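Jastmont packing room, notebook 2
Saturday, late morning, March

Quiet today, so I have a chance to write up the week properly instead of leaving it on sticky notes all over the bench again. The Ravinix cell has now done 17 shifts on the sleeve line, and I think we can stop calling it the new one (even if I still do).

What has changed most for us is the afternoon. People used to go home with sore thumbs from pinching sleeves flat all day, and now most of that goes to the machine and we get the awkward ones: anything twisted, anything that clings to its neighbor. It's more interesting work, and it's also slower, and I do wish the shift sheet would catch up with that! We are still measured by the old piece rate, which was set when the easy sleeves were ours too. 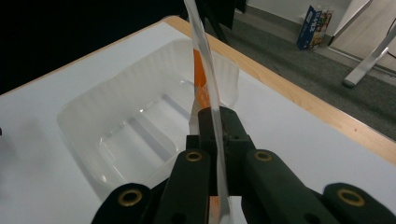

Clear strip in the jaws, orange section above the block. Tray behind on the white table.

The long clear strips are still the ones I fret over. They're glossy, and they like to twist. I'd like us to try gripping lower down and write the result here every time, good or bad, so the Ikach people have something to go on when they do the next settings.

Training: two of the evening crew asked to learn the fault screen, and I was so pleased. Guo manual, page 23, is the one to start with; skip the chapter before it.

To do: ask about the piece rate again, reprint the tray labels, find the other stool.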